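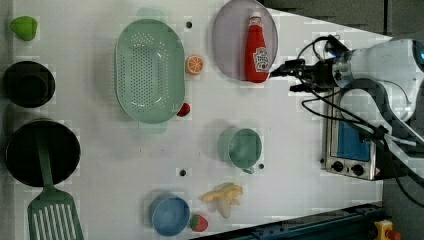
Call for participants: does a tidy kitchen make anyone cook more?

We keep reading that it does. Put the colander where you can see it, hang the spatula by the stove, keep a mug within reach, and dinner supposedly takes care of itself. We have gone looking for the evidence and found a lot of cheerful articles quoting each other. So the Gramar household study wants 40 people in Grirnedham and Gratham who will let us test the claim on them.

What you would do

You come to our rooms on Campos Street for one session of 90 minutes. You get a table of ordinary kitchen things (a frying pan, a small pot, a toaster oven, a bowl, plates and so on) along with toy food, and you put them where you think they belong. Then you do it again under somebody else's rules, taken from a popular organizing guide. You tell us which version annoyed you more. The fruit and vegetables are toys, so please eat beforehand.

Afterwards you keep a short diary at home until the end of November. One line a day is plenty. "Toast again" is a perfectly good entry.

Who we want

Adults who cook at least sometimes. You do not need a nice kitchen. We would especially like to hear from people who own a colander and can't say where it is, and from people who have bought drawer dividers and regretted it. If you sell storage products or get paid to write about them, this one isn't for you.

What you get

$50 for the session and a further $200 when the diary comes in. Gaps in the diary are fine and don't reduce the payment. Invented entries are a nuisance — we would much sooner have the gap.

What we can't offer

Advice. Nobody here will tell you how to arrange your cupboards, and we may well find that it makes no difference at all. If so, we'll publish that, and every participant will get a copy.

To apply, send a few lines to the Gramar study desk saying which town you live in, how often you cook and what colour your oldest mug is. The last one is only to check that you read this far.

Posted 26 July 2026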